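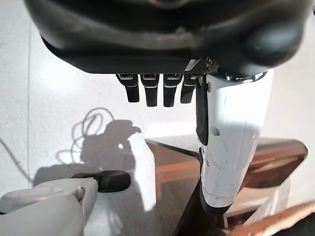
From: Sheyla Llanos
To: Ternthorpe furniture list
Date: 2023-07-14
Subject: Re: Re: glossy tabletop, white bloom, and my marriage

Quoting the last digest, trimmed because the full thread now takes longer to load than shellac takes to dry:

> I have a wooden table, reddish-brown, shiny as a new car,
> inherited from an aunt who never let a person eat on it.
> We eat on it. There is now a cloudy ring by my wife's chair
> and a second one by mine, and hers came first, and I have
> been told to stop mentioning that.
>
> Questions for the list:
> Do I strip the whole top or only the bad part?
> Is the hair dryer thing real?
> The Pletalov place in town quoted me 385 to refinish the
> top and 900 for the top and the legs. Is that robbery?
>
> Chiang

Chiang,

Please don't strip anything yet. Every few months somebody writes in with a cloudy ring, and by the time three of us have told them to leave the stripper in the can, they've written again to say the can is empty and the table is orange.

A white or cloudy ring is moisture sitting in the finish. A black one has gone through to the wood and is a worse day. You said cloudy, so I'm going with cloudy. Put a plain cotton cloth over the ring, no printing on it (I once transferred most of a souvenir map onto a nightstand), set a dry iron on low, and touch it down for a few seconds at a time. Lift, look, repeat. If nothing has changed after a dozen tries, stop. It isn't going to be impressed by the thirteenth.

The hair dryer thing is real in the sense that people do it. Low heat, keep it moving, keep your hand near the surface so you know what the finish knows. I prefer the iron. My brother-in-law prefers the dryer and has a table with a blister the size of a quarter, which he calls patina.

Before any of that, find out what the finish is. Pick a spot underneath the overhang, put a drop of denatured alcohol on it with a cotton swab, and wait a minute. If it goes sticky, you have shellac, and shellac is the friendliest news you'll get this year, because you can lay fresh shellac over old and it melts in. If nothing happens, try lacquer thinner in a different spot. If that softens it, you have lacquer. If neither one does a thing, it's probably varnish or one of the modern coatings, and the ring may well polish out with a little rottenstone and oil.

On stripping part of a top: no. I know it looks like less work. You'll get a clean patch with an edge around it, then you'll feather the edge, then the patch will be bigger, and so on until you've stripped the whole table by the slowest method known. Either work on top of what's there or do the whole surface.

Corners are where I'd be most careful. On a glossy dark top, a sharp corner is the first place to go through to bare wood, and a pale nick there will catch your eye from the next room for the rest of your life. When you rub anything out, stay 2 inches back from the edges until the middle looks right, then do the edges by hand with hardly any pressure. No sanding block on the corners. I own a dresser with four soft, pale corners that I made myself in one December afternoon while listening to a ball game, and we lost the game too.

As for the quote, 385 for a top is not robbery around here if they're doing the stripping, the color, and a rubbed finish. I'd ask what they plan to spray and whether they're taking off the old color with it. The 900 I'd skip. Legs hardly ever need it. Wash them with a damp rag and a drop of dish soap, dry them, wax them, and tell people they were professionally restored.

I did call Movimmont about my own dining table once. They wanted 300 just for pickup and return, and the table was four blocks away, so two of my cousins walked it over with a blanket on top. It took a ding in the first block. I've put a fruit bowl on it.

Send us the result of the alcohol test before you do anything else. And get coasters. Get them for both chairs, on the same day, and don't say which of you they're for.

Sheyla

P.S. To whoever suggested mayonnaise in the digest before last: it does work sometimes, it's the oil. You still have to explain to your household why the dining room smells like a sandwich.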